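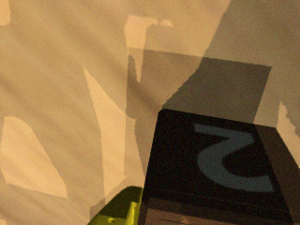
December, 7:40 start

Continuing the hide glue drying series. Batch 7 went into the Luko cabinet last night with the vent at half. Set point unchanged from batch 6. Cabinet log shows the usual overshoot after the door closes, then a slow settle. No alarms.

Stock is the same Basley pearl glue as before, from the opened sack. The new sack stays sealed until this series is done. Soaked overnight in cold tap water, then heated in the double pot. Held below the limit on the card. Skimmed once. Viscosity by the cup was in line with batch 6, a little slower on the second pour, which I put down to the cup cooling on the bench. Warm the cup first next time.

Test joints: maple to maple, long grain, planed the same morning. Clamp pressure set with the spring gauge. Open time kept short. Two joints skinned over before closing and were marked with a cross on the end grain. Exclude these from the averages but break them anyway.

Weights. Total glue mixed, 282 g. Pot residue was not weighed before cleaning, so the spread rate for this batch is an upper bound only. Same mistake as batch 3. Added a line to the sheet between "last joint closed" and "pot to sink".

Humidity in the room is still the main nuisance. The Mahrous dial gauge and the cabinet sensor disagree, and the gap widens when the heating comes on. Left the dial gauge in the salt jar over lunch to check it. It read 80 where the table gives 75. Tapping the case moved the needle slightly. Not going to adjust it mid-series. Readings stay as taken, with the offset noted at the top of the column.

Breaks, batch 6, done after lunch. Most failed in the wood. The ones that failed in the glue line did so at the end nearest the clamp screw, same end as batch 5. Suspect the caul is not flat. Checked it against the straightedge and there is light under the middle. Plane it or make a new one before batch 8, and record which was done, otherwise 8 cannot be compared with anything.

Old pot note, for whoever uses it next: the thermostat on the Itorard heater sticks on the way down. It reads correctly while rising. If you overshoot, lift the inner pot out and wait. Turning the dial back does nothing for several minutes and then drops too far.

To do:
- new caul, or flatten the old one
- weigh pot residue
- move the dial gauge away from the radiator
- relabel the batch 4 offcuts, pencil is rubbing off
- more cup filters

Open question: whether the second skim is worth doing. Batch 2 had it and the film dried clearer, but that was the older sack. Try it on half of batch 8 only if there is pot space. Otherwise leave for the next series.

16:15, cabinet checked, vent still at half. Leave closed overnight.

Last updated: December, 16:22
2 comments
0 shares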